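Colour management and print proofing

Red comes out in two different shades on the same job – is it the profile or the paper?

Posted by Ratih Saragih in Output and proofing
8 replies hidden, sorted by usefulness

I look after the print side of a small packaging office (Pelupessy, mostly cartons and inserts). We have a wide-format inkjet used for proofs, running Fedia 157 gsm semi-matt, and the RIP is set to relative colorimetric with black point compensation on. Since January the brand red on one carton prints with a slight pink cast on the large flat panels, while small type in the same red looks right. The artwork uses one swatch throughout. I have checked for stray transparency and found none.

What I have done so far: nozzle check clean, head alignment repeated, new magenta cartridge, profile reinstalled. A second sheet from the same roll gave the same result. The PDF is X-4 and the output intent matches the one the client asked for.

Is there anything in the RIP that treats vector fills and type differently, or should I be looking at the paper?

Sugeng Lau

Yes, there is. Many RIPs have separate rendering intents for vectors, images and text, and they can be changed one at a time. Look for an "objects" tab or similar. If one of the panels was flattened to a bitmap on export it will follow the image setting, and yours may be on perceptual. Perceptual will pull a strong red inwards and it often ends up lighter and pinker.

To test it:

Open the PDF in a preflight tool and list the object types on the page.
Set all three intents to relative colorimetric and print again.
Measure the panel and a thick piece of type with the spectro. Don't judge it by eye, small areas of colour always look darker than large ones.

If the readings agree within 1 dE2000 then there is no fault in the file and you are seeing an area effect. I had a Prallton job like this and lost a whole afternoon to it before measuring.

Retno Entili

could be the ink limit. I turned mine down and it got better. also try another USB cable

Zuzana Říha

Sugeng's method is sound and should be done first. I would add one point about gloss and viewing angle, which the spectro may hide.

A semi-matt coating scatters part of the light from the booth straight back at the viewer. On a large solid this adds white to the colour, and a saturated red with white added is read as pink. Type is too small for the effect to be noticed. A 45/0 instrument is designed to leave most of the surface reflection out, so the numbers can agree while the customer still complains.
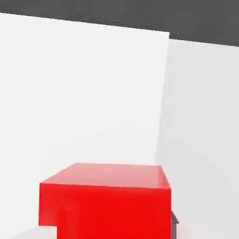
Print Technical Group – Proofing Desk

The same thing happens in rendered artwork. On the red cube the top face is lighter and slightly pinkish with a soft sheen, and the front face is a deeper, more saturated red. If your carton mock-ups are rendered, do not sample the swatch from a face like that top one. Take the value from the brand sheet.

For the proof itself, lay the sheet flat in the booth under D50 and look at it from 45 degrees. Then tilt the sheet slowly. If the pink comes and goes with the angle, it is surface reflection and no profile will remove it. If it stays put, go back to the intents, then rebuild the profile for that roll with a larger chart. Our present one has 1515 patches and is much better in the reds than the short one supplied with the RIP.

Leave the ink limit alone until that is done – changing it makes the existing profile invalid. The cable has no bearing on colour.

Comment from Ratih Saragih: Image intent was on perceptual, and the panel had been flattened. Both now read the same to within 0.6. There is still a trace of pink when I tilt the sheet. I will ask for a sample roll of the Plarwood matt and run the chart on that.

Page viewed 123 times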